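School backpacks: wash or replace?
Household & Laundry > Kids' Gear

ultdale_mom
Posted Friday, 8:12 am
I have two kids' backpacks that need cleaning before the fall break. Same style, different colors, both polyester I think (the tags are long gone). One had a yogurt go off in the bottom and the other is just generally grimy. My sister says throw them in the machine on cold. My husband says that ruins the coating and we should buy new ones. They were not cheap and the zippers are fine. What do you all do?

zniazi
I have always machine washed ours. Cold, gentle, inside a pillowcase tied shut, half the usual detergent. Hang upside down with every zipper open. We are on year four with one of them and it still keeps the rain out well enough for the walk to the bus.
Zeeshan

Volham_Stitch
I repair bags and I would not put a structured kids' backpack in a machine. The back panel often has a foam or cardboard sheet sewn inside and you can't get it out. It folds in the wash and never goes flat again. The other thing is the coating on the inside. Once it starts to flake you will be picking white crumbs out of lunchboxes forever. Sink or bathtub, lukewarm water, dish soap, soft brush.

zniazi
Quoting Volham_Stitch: "never goes flat again"
Never happened to us, and I have done it maybe 14 times. Depends on the bag.

Volham_Stitch
Depends on the bag, sure. But she doesn't know which kind she has, the tags are gone.

pantrylight
Bathtub gets my vote too. For the yogurt, do the bottom first by itself. Turn the bag inside out as far as it goes, scrape the seams with an old toothbrush, then a paste of baking soda and water. Leave it 2 hours and rinse. If you wet the whole bag first you just move the smell around.

ultdale_mom
Thanks. The bottom corners are the bad part, so I will try the paste. Does it matter that one has a clear plastic window on the front pocket?

Volham_Stitch
Yes. Keep hot water off it and don't fold it while it's drying. The crease stays. Stuff the pocket with a dish towel.

hallcloset
I'm going to disagree with everybody. You can get a decent backpack at Sial for the price of a pizza, and my Saturday is worth more than that. Ours get replaced every October.

pantrylight
That's a lot of bags in the trash for some yogurt.

hallcloset
The old ones go to the animal shelter. They use them for something.

FarzanaB
I did two of these last week, so I can say how it went. The navy one had been under the car seat since spring and the pink one had marker on it. I used the tub for both, in separate water, with a squirt of dish soap. Before anything got wet I emptied all the pockets over the sink. Crumbs, pencil shavings, a hair clip, a note from the teacher I should have seen in September. Total time not counting drying was less than an hour.
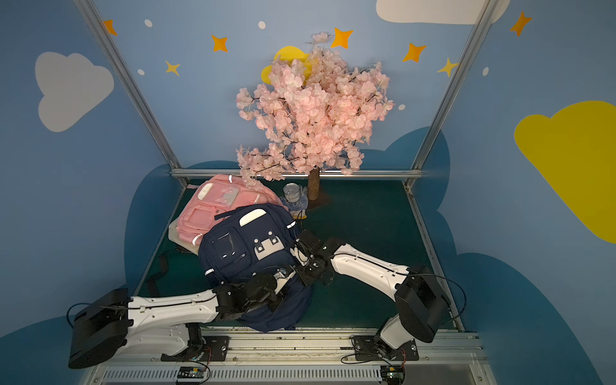 The spray is the part I would not skip if your kids walk in the rain. I use the Narkuvard fabric one, the 200 ml bottle, and one bottle did both bags with a little left. Do it in two light coats with the bag lying front side up, then turn it over and do the back and the bottom. Go easy near the reflective strips on the sides, and wipe any drops off them with a dry cloth. Same for the window on the front pocket, which gets enough glare by itself without a film on it. I keep the snap tabs fastened while I spray so the fabric under them stays put. Lay one strap out at a time or you will miss the underside.
Farzana Bangash

ultdale_mom
That helps a lot. Did the marker come out of the pink one?

FarzanaB
Most of it. Rubbing alcohol on a cotton ball, dab and don't rub. Try it somewhere hidden first.

zniazi
I still say pillowcase and cold water. But I will try the spray on ours.

Volham_Stitch
Let the bags dry all the way through before you put anything back in them, padding included. Squeeze the shoulder straps. If they feel cool they need another day.

ultdale_mom
Going with the tub tonight. Will post back about the smell.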